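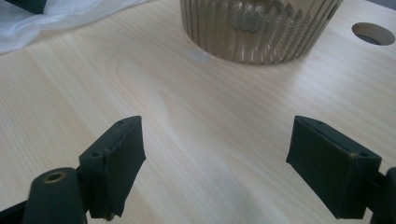

The left pad has seen better days. Amber container for scale.

So I finally sat down to do the equipment budget, and the first line on it is finger pads. Boring, I know! But look at the top edge of the left one, all ragged and peeling back, and then the brownish strip where the right one has rubbed. I'd been pricing up a whole second gripper when what I mostly need is a bag of spare rubber.

Let me back up. I have $1000 to spend between now and September, and I'd already promised $300 of it to Senyo Quartey for a used laptop (he's holding it for me, bless him). That leaves $700 for everything else – grippers, pads, screws, inserts, a decent lamp if I'm lucky.

My original plan was the Zeder kit, because it comes complete and I'm lazy. Then Alfredo Tiongson talked me into looking at Tan, who sell the fingers separately. Their pads are $30 a set and the mounting blocks come with the brass inserts already in, so you aren't melting them in yourself at midnight and getting one crooked (ask me how my first block went). Jusside has cheaper pads but the shipping is silly, and I couldn't get a straight answer about which rubber they use.

So the list as of 21st April:

Pads from Tan, 2 sets, $60
Spare mounting blocks, $45
Screws and a proper hex driver, $25
Second gripper, on hold

I'm also keeping $150 back for things I break. Last year I didn't do that and ended up borrowing from the grocery money, which went over about as well as you'd expect at our house.

The Muvwood bench is staying, by the way. I've had a couple of emails asking if I'd replace it and no, I love that pale top. If anyone has run the Tan pads for a few months, please leave a comment before I order – I'd love to know how the corners hold up.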